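Etiquetas em copos de inox: cola, água fria e lavagem

Fórum Café em Casa > Utensílios e conservação

dirk_moagem
Procuro uma etiqueta de papel que aguente num copo de inox escovado de 800 ml com café frio dentro. As minhas levantam pelos cantos ao fim de 4 horas no frigorífico. Uso as Kikness brancas, impressas a jato de tinta. Lavo o copo à mão, com detergente neutro.

serra_fria
O jato de tinta é metade do problema. Com condensação, a tinta à base de água migra e o papel incha. Passe para impressão térmica direta ou laser. A outra metade é a superfície: desengordure com álcool isopropílico, deixe secar e só depois cole, com o copo à temperatura ambiente. Colar em metal frio não resulta.

ernis_utilizador
Discordo da térmica direta. Escurece com o calor e desbota com a luz. Tenho uma Ernis de transferência térmica há 6 meses e o texto continua legível depois de várias lavagens. O rolo é sintético – polipropileno, não papel.

serra_fria
Para um copo que se bebe no próprio dia, o desbotamento é irrelevante. Sintético só se justifica se a etiqueta for permanente. Além disso, deixa resíduo de cola no escovado, e removê-lo exige solvente no sentido do grão.

Wendelin Oberholzer
Convém separar duas coisas: identificação do recipiente e identificação do conteúdo. Para o recipiente, gravação ou etiqueta sintética. Para o conteúdo, papel removível, trocado a cada enchimento. Na Dirketside trabalhamos assim desde julho e deixámos de ter copos com o lote errado. Usamos o rolo Kaufmann, referência 3779, cola removível.

dirk_moagem
A 3779 cola em superfície curva? As minhas são largas e abrem primeiro nos lados verticais.

Wendelin Oberholzer
Cola, desde que a largura seja moderada. Quanto mais papel à volta do cilindro, maior a tensão nas extremidades. Aplique do centro para fora e não chegue à base, onde a água se acumula.

ernis_utilizador
Continuo a achar que trocar a etiqueta a cada enchimento é desperdício. Um marcador de giz líquido faz o mesmo.

serra_fria
O giz líquido sai com a mão húmida. Já experimentei.

Wendelin Oberholzer
Quanto à disposição do texto, a hierarquia conta mais do que o tipo de papel. O nome da bebida deve ler-se com o copo na bancada, e os dados secundários podem ir em corpo pequeno. Sigo este esquema: título a negro e em corpo grande, «Sugar Free» na segunda linha, e por baixo as linhas miúdas a cinzento. A etiqueta acaba antes do fundo e deixa uma faixa de metal à vista – é por essa faixa que pego no copo quando troco o papel. 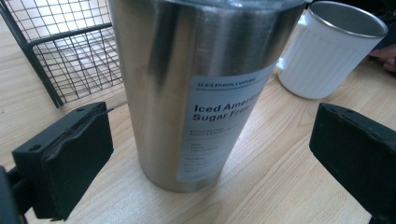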